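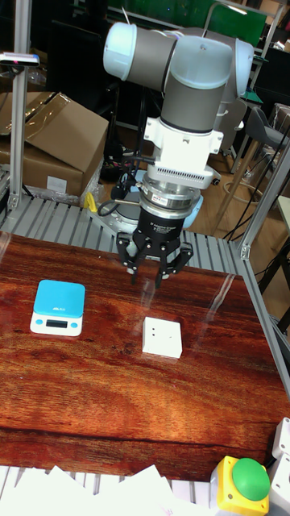
I met Peadar Fahy at the back table of the bakery in Dunne, and he'd already eaten half of my scone by the time I got my notebook out. Peadar is 63 and has been calling the dances at Cundance since before I could walk in a straight line, so I let it go.

"I never meant to be a caller," he told me. "The fella who did it lost his voice one March, right before the big spring dance, and I was the only one loud enough."

He was 18 then, which makes it 45 years of shouting at people to go left. I asked if they ever do. "Half of them," he said. "The other half go right, and then you've got a party!"

I wanted to know how he keeps all those dances in his head (I can't remember my own phone number). He has 200 of them written on index cards in a cookie tin, and he says he hasn't opened the tin in years. His favorite is one he picked up in Tudach, from a woman who taught it to him in her kitchen and made him promise to never play it too fast. "So I play it too fast," he said, and laughed so hard that the couple by the window turned around.

We got onto the subject of beginners, and he leaned in a bit. New people always look at their feet, he says, and he wishes they'd look at their partner. "Your feet are fine. They've been under you all your life. Look up and say hello to somebody."

He does worry about the music. Vomadora, the band that's played most of his dances, is down to 2 members, a fiddle and an accordion, and the accordion player is moving to the coast to be near her grandkids. I asked what happens then.

"Then I'll call to a fiddle," he said. "I've called to a record player. One time the power went out and I called to people clapping, and they stayed till one in the morning."

He finished the scone. I'd promised to come along to the next dance, and he made me say it again at the door, louder.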